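Stainless tumbler smells of old coffee, also the lid. How to clean?

Posted in Kitchen and Household
September 2, 2018

Samah El Khatib

Hello everyone. I have a steel tumbler with a lid that I bought in Plikdale last February. I drink coffee with milk from it every working day, and I wash it each evening with normal dish soap. Since the beginning of summer it has a smell, like coffee that was forgotten in a car. When I put only water inside, the water has the taste too.

I tried already a long soak with soap, and one night with lemon juice. The lemon was better for two days, then the smell came back. I don't want to use bleach. Is it the steel that keeps the smell, or something else? And can I put it in the dishwasher? The paper that came with it says nothing about this, only that it must not go in the microwave.

3 replies

Ghizlane Hajji

I think it is almost surely the lid. Steel does not take smell so easily, but the rubber ring in the lid does, and under the ring there is often old milk which you cannot see. Please take the ring out. On most lids you can lift it with the handle of a small spoon. Don't use a knife, I cut one ring like this and then the lid was leaking on my bag.

For the ring and the lid: put them in a bowl with hot water and one big spoon of baking soda, and leave them for the night. In the morning brush the groove with an old toothbrush, rinse well, and let all the parts dry separately. If the ring smells still after two nights, it is better to buy a new one.

For the inside of the tumbler: one spoon of baking soda, then fill with hot water to the top and wait some hours with no lid on it. The brown color on the bottom should come away with a soft bottle brush. Do not use steel wool, it makes small scratches and the coffee will stay in them the next time.

About the dishwasher, I would not do it if the maker does not write that it is allowed. My sister washed hers this way and the paint on the outside went dull in one season.

Eugeniusz Rutkowska

just buy a new one, they cost 14 dollars

Khadija Gaber

I agree with Ghizlane about the ring, but I want to add something about drying, as this was my mistake for a long time. I was closing the tumbler directly after the washing and putting it in the cupboard. The water which stays inside makes its own smell — not of coffee, more like a wet cloth.

Now I leave everything open until the next morning. The cup goes upside down on a rack, so that air can come in from below, and the lid lies next to it with the ring out.

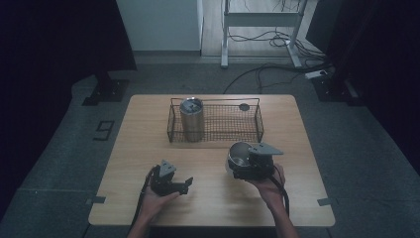
If you have hard water, you will maybe find also a white layer on the steel. For this, baking soda does not help much. Take white vinegar, one part to three parts of water, and leave it for one hour, then rinse two times. Please do not mix it with the baking soda in a closed tumbler. It makes gas and the lid can jump off.

And one small thing for the daily use: rinse it with cold water when you finish the coffee, even at work where there is no soap. Milk that dries for eight hours is much harder to remove in the evening.

Samah El Khatib

Thank you Ghizlane and Khadija. I took the ring out tonight and yes, there was something gray under it. It is in the baking soda now. I will write again when I have tried it with plain water.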